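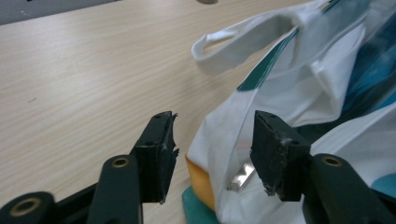
Why Wood Has Grain

Look closely at a board and you will see lines. These lines are called grain. They are a record of how the tree grew.

How a trunk is built

A tree trunk is made of very small tubes. The tubes carry water from the roots up to the leaves. They are packed side by side, and most of them run up and down the trunk. When people speak of "the direction of the grain," they mean the direction of these tubes.

A tree gets wider by adding new wood just under the bark. In places with a cold season, it does this in two steps. In spring, the tree needs a lot of water, so the new tubes are wide and have thin walls. This is called earlywood, and it is usually pale. Later in summer, growth slows down. The tubes are narrow and have thick walls. This is called latewood, and it is usually darker. One pale band and one dark band together make one ring. One ring normally takes one year.

A tree with 95 rings at the bottom of its trunk has been growing for 95 years, or slightly longer, as it was once too short to reach the height of the cut.

Why the lines look different

The pattern depends on how the log is cut. There are 3 main cuts to know.

Straight across the trunk: you see circles.
Along the trunk, through the center: you see nearly straight stripes.
Along the trunk, away from the center: you see waves, arches and long ovals.

The rings are the same in each case. Only the angle of the saw has changed. 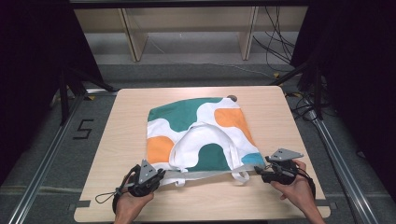
Aliki Psarras asks whether a knot is a kind of grain too. A knot is the place where a branch joined the trunk. The branch has its own rings and its own tubes, which point outward. The trunk's grain has to bend to get past it, so the lines curve on both sides.

Grain and strength

Wood splits easily along the grain and is hard to break across it. Splitting along the grain only pulls the tubes apart from each other. Breaking across the grain means snapping the tubes themselves.

Wood also changes size. In damp air it takes in water and swells. In dry air it shrinks. It moves much more across the grain than along it. A wide door may stick in wet weather, but it hardly gets any taller.

Words to know

Earlywood: pale wood made in spring.
Latewood: darker wood made later in the year.
Knot: the base of a branch inside the trunk.

Text by Houda Benkirane. Last checked August 2022.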